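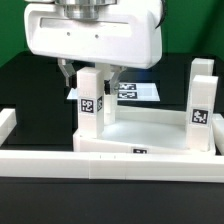 Atier open day, Olville

I'd been meaning to go to the Atier open day for three years running and every time something got in the way (a wedding, a leaking boiler, plain forgetting). This year it fell on a Wednesday, of all days, so I took the afternoon off work, packed a cheese roll and caught the 254 out to Olville. It drops you at the bottom of the hill and you walk the rest. Do not believe the leaflet when it says five minutes. It's five minutes if you're a goat.

For those who haven't come across them, Atier do flat furniture. Small stuff mostly — side tables, stools, tray tables, a plant stand I've had my eye on for ages — and everything goes together without glue. The workshops are in the old Duan building, the long brick one with the railings that used to be a glove factory. I was expecting something slick and it was really rather homely inside, with coats piled up on a radiator and a handwritten arrow pointing to the loos.

You get a sticker at the door and then you're left to wander, which suits me very well! I had a look at the programme, saw that the proper talk wasn't until three, and started at the wrong end on purpose to dodge the queue.

First stop was the packing room. I could have stayed in there all day. There's a long bench with slots cut in it for every size of carton, and a wall of folded cardboard sorted by number, and the number they're proudest of is 826, a carton so flat it goes through a letterbox. A small stool comes in it. I stood there holding the box and turning it over like somebody at an antiques fair, trying to work out where on earth a stool could be hiding. They let us have a go at packing one and I did it in the wrong order, so that the lid wouldn't shut. A boy of maybe ten did it straight after me, first time, and was very nice about it.

Next door was the finishing room, which smelled of oil and oranges, and where you weren't allowed to touch anything. Fair enough. I did read every label, though. They test the surfaces with tea, beetroot and nail varnish, and there was a row of sample squares with the stains still on. Beetroot is the worst, if you were wondering. I'd have put money on the tea.

Then upstairs to the room I liked best, the one they call the joints room. Everything up there is about how one piece meets another, and it's all done in plain white, so you look at the shape and don't get distracted by a nice bit of grain. There was a green wall at the back and a black tabletop in front of it, and against those two the white pieces really jumped out at you. I wish my own kitchen had lighting like it.

The thing on the table was a shallow square tray with raised walls, and the pieces that go with it are tall square pillars. Some of them have black and white square patterns on them, blocky ones, like a crossword that's been blown up until there are hardly any clues left. I thought they were rather handsome. My sister has curtains very like them, and hers cost a fortune.
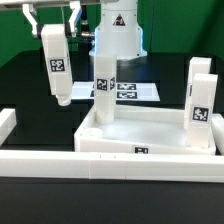 What I hadn't appreciated until I got up close was the end of the block. It doesn't simply stop. There's a short round piece at the bottom, a touch narrower than the block itself, so you've got a square shape finishing in a round one. I spent ages looking at that. I've put together a fair few tables in my time, most of them with a bag of screws and a lot of muttering, and I'd never given a moment's thought to what the end of a leg looks like. Now I can't stop. I checked every chair in the café afterwards.

There was a sheet of white paper lying flat on the table too, with more of the black markers printed on it, and the tray has its own little one on the front wall. A lady next to me said the whole thing would make a marvellous quilt and I've been thinking about that ever since. The tray in plain white cotton, the pillars in strips, the blocky squares pieced in black — it'd be a good winter's work and I've a feeling I'll end up trying it. If anyone has a reliable way of getting tiny squares to meet at the corners, do write in. Mine wander.

I do like a tray with proper walls, by the way. The one I use at home has a lip you could roll a pea over, and I have done, many times, on the stairs. I asked at the desk whether they'd be selling a deep-sided one and was told to keep an eye on the spring list, so make of that what you will.

The three o'clock talk was in what must once have been the canteen. They'd put out 200 chairs and by five to three people were perched on the windowsills. It was on legs, more or less. Why three never wobble and four often do, why a square leg looks thicker than a round one of the same width, and why so many old tables have one corner that's been sawn down and regretted. I took a page and a half of notes and can read perhaps half of them. One line just says "felt!!" with a ring round it. I'm assuming felt pads. There was a question at the end about damp in caravans that went on for quite some time.

Afterwards I went over the road to Divine for a pot of tea, along with everybody else from the talk as far as I could see, so be warned that you'll wait for a table. The scones were worth it. Big craggy ones with the jam in a separate pot so you can be as greedy as you please. I was.

I did go back for the shop, of course. The plant stand was £34 on the day, cheaper than in the catalogue, and it came home with me on the bus wedged between my knees. I put it together that same evening on the living room rug with the instructions propped against the teapot. It's up, it's level, and it has a fern on it. One leg went in back to front the first time and had to come out again, but there's no glue to curse, so no harm done.

A few bits for anyone thinking of going next year. It's free, but take cash for the raffle. The joints room is up one flight of stairs and the lift is round the back past the bins, not very well signed. Go up there early, as it's a small room and by half past two you couldn't get near the table for rucksacks. Wear sensible shoes for the hill. And the last bus back leaves earlier than you'd think, so look it up before you order a second scone.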